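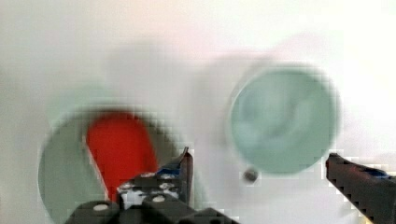
December, 9:40

Started again with the table layout for the serving study. Yesterday evening I moved back to the white surface after the trials on the brown cloth, and I am more content with it. On the cloth the green of the dishes looked tired and everybody who came in asked if they were old. On white the same green looks clean, a little gray maybe, but pleasant. I will keep white until the end of the month.

Dishes: the pale green round ones, from the Ponska box. Wiesława Szewczyk prefers the Mikia set because the rim is higher and the food does not slide. I understand her point, but the Mikia ones have a glaze which reflects the ceiling lamp, and then it is difficult to judge the color of what is on them. I wrote this already last month and I repeat it so that we do not discuss it a third time.

Weights, measured this morning on the small scale, after taring two times:
one green dish, empty: 187 g
two together: 378 g
So the second is a bit heavier than the first, 4 g more. I expected a bigger difference from hand-finished pieces. I marked the heavier one with pencil on the bottom. Please do not wash it with the rough sponge, the pencil will go.

Color notes. Red on this green is the strongest pair we have tried. It pulls the eye immediately, even from the door. Orange was weaker, and the yellow from Zorard almost disappeared when the afternoon light came. I would like to try a dark red also, but we have none in the drawer and I do not want to paint over a good piece. Ask Wiesława if she still has the paint card from Ateş.

One thing to decide is the distance between the dishes. I set them 11 cm apart, rim to rim, and at this distance a person sitting at the table sees them as a pair. When I made the space bigger, it looked as if somebody had forgotten to put a third dish in the middle. Smaller is also bad, the fingers touch the neighbor rim when one lifts. I made a light mark with tape under the edge of the table, so the position can be found again.

11:15. Coffee, then the drawer. The felt circles which go between the dishes are too small, they were cut for the saucers. I stacked the dishes with kitchen paper between for now. It works, but the paper leaves fluff and before every session one has to wipe. New felt is on the shopping list, the gray one, 2 mm, not the self-adhesive.

14:30. Wiesława came and sat in the guest chair. She thinks the table is still too high for comfortable serving and I agree, after one hour my shoulder says the same. We lowered it by one hole on each leg. Now it moves a little when I lean on the left corner – probably the foot there is not screwed to the end. To check tomorrow with the flat key, which should be in the blue toolbox but is not.

Still open: felt, dark red, left foot of the table. The window blind stays down until I have finished the color notes.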